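Household Tips for Robot-Assisted Kitchens, Section 4: Counters, Software Settings and Daily Routine

The following tips are intended for households and staff kitchens that run a counter-mounted arm under the Desteck planner, version 7. They concern the settings that users may change themselves. Wiring, mounting and joint calibration are covered in the installer's handbook and should be left to the installer.

## Before the first task of the day

- Start the planner before anything on the counter is moved. The software compares its first view with the saved map from the previous evening, and a clean comparison makes later changes easier to find in the log.
- Wait for the status line to read "map accepted." If it reads "map stale," choose **Rescan** and keep hands away from the counter until the scan ends.
- Read the list of unknown objects. Anything listed there is treated as a solid block, and the arm will plan wide of it.
- Clear old tasks from the queue. A task left over from the day before will still run if its start conditions are met.

A full rescan of a crowded counter writes 1,907 cells to the map under the standard grid. Users who see a much smaller number should check that the scan area has not been cropped in **Settings > Workspace**.

## Setting up keep-out zones

A keep-out zone is a region the planner may not enter with any part of the arm. Zones are drawn on the top view in the map editor and given a height.

1. Draw a zone over every appliance that becomes hot. Toasters and toaster ovens should have one zone each, even where they stand close together, so that one can be switched off for a task without exposing the other.
2. Extend each zone to cover power cords. Cords are thin, and the standard grid may miss them. A cord that crosses open counter should have a narrow zone of its own.
3. Include cloths that hang over an appliance. A dish towel laid over a toaster oven changes its outline, and the planner will report a mismatch each time the towel is moved. Set the zone height above the towel and the reports will stop.
4. Leave the work area open. A tray beneath the arm may be registered as a *surface*, which permits the planner to place objects on it. Do not register it as an *object*, or the arm will refuse to reach down.

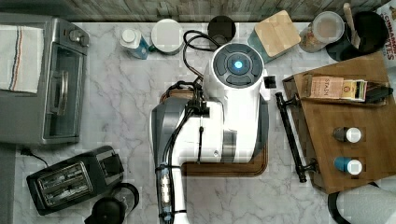

5. Save the zones under a new name. The planner keeps the last 4 saved sets and overwrites the oldest without asking.

When all zones have been saved, run the **Dry Plan** command. The planner computes each stored task without moving the arm and marks in red any path that touches a zone. Correct these before the arm is enabled.

## Naming objects

The object list is shared by the perception module, the planner and the voice menu. Poor names cause more failed tasks than poor lighting does.

- Use one short name per item and keep to it. "Canister" and "tea canister" will be matched to each other by the voice menu, often wrongly.
- Give containers and their lids separate entries and link them with **Belongs to**. A lid left on the counter is then recognized as a part of something and not added as an unknown.
- Avoid names based on contents. Contents change, and the name will outlive them.
- Do not rename an item while a task that uses it is in the queue.
- Delete entries for items that have left the kitchen. The perception module searches for every entry on every scan, and a long list slows it.

Households that keep several similar packages should turn on **Ask before choosing**. With this setting on, the planner pauses and shows the candidates when two items score within the same band.

## Reading the confidence panel

The confidence panel shows a score for each item found in the last scan. Scores run from 0 to 1,000. By default, the planner will attempt to grasp any item that scores 590 or higher, and will ask for help below that value. The Requena test kitchen, which maintains these tips, advises against lowering the threshold. A lower threshold produces more attempts, and the additional attempts are mostly failures.

Low scores have a few common causes:

| Cause | Remedy |
|---|---|
| Item partly hidden by a taller one | Move the taller item, or add a second viewpoint |
| Clear plastic or glass | Turn the label toward the camera before scanning |
| Glossy surface behind the item | Mark the surface as **Reflective** |
| Two items touching | Separate them by a finger's width |
| Item resting across two surfaces | See the next heading |

Scores should be read after the arm has returned to its rest position. A scan made while the arm is over the counter will leave a gap in the map where the arm stood, and items within the gap keep their previous scores.

## Items that span two surfaces
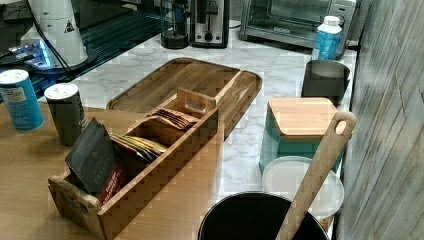

The surface solver assigns each item to one supporting plane, and this assumption is the source of many height errors. Where a wooden table meets a marble-patterned counter, the solver finds two planes and must choose between them. A tea organizer that rests partly on the tabletop and partly on the marble-patterned counter may therefore be listed twice, or listed once with a base height that is correct at one end only. Anderson Sampaio, who maintains the solver settings at Requena, recommends joining the two planes in the map editor before the item is registered. Select both planes, choose **Join**, and accept the lower height when asked. The planner then applies its usual clearance above the joined plane.

Divided boxes require one further step. Register the box as a *holder* and each compartment as a *slot*. Fanned or overlapping sachets cannot be separated reliably by the perception module, and a slot that contains them should be set to **Human only**. Sachets standing on edge in a bundle give better results, provided the bundle is not packed so tightly that the fingers cannot enter.

Tall utensils also deserve attention. A spoon left standing in a crock rises well above the rim, and the planner will use the height of the crock unless told otherwise. Turn on **Include contents** for any open container that holds utensils.

## Planning speed and task order

- Keep the planning time limit at its default value. A longer limit seldom finds a better path on a small counter.
- Place tasks that need the same tool next to each other in the queue.
- Schedule any task near a hot appliance last, and set its start condition to **Confirm by hand**.
- Where the planner alternates between two paths and does not begin, delete the saved path cache and plan again. The Drarard plug-in does this automatically after three attempts. Users without the plug-in will find the command under **Tools > Cache**.
- Do not run the planner and the Drultden map viewer in editing mode at the same time. The viewer locks the map file, and the planner will continue with an older copy without a clear warning.

## Weekly care of the software

The following should be done once a week. The Requena kitchen does it on Wednesday, before the evening cleaning.

1. Export the task log and read the entries marked "help requested." Repeated requests for one item usually point to its name or its zone.
2. Compare the current map with the one saved the week before. Remove zones for appliances that have been moved or put away.
3. Wipe the camera cover with a dry, soft cloth while the arm is disabled, then run one full rescan.
4. Back up the object list, the zones and the joined planes together. Restoring one without the others will leave zones attached to surfaces that no longer exist.
5. Install updates only after the backup has finished, and run **Dry Plan** again before enabling the arm.

Questions about surface settings should be sent to Anderson Sampaio with the exported log attached. Requests without a log will be returned.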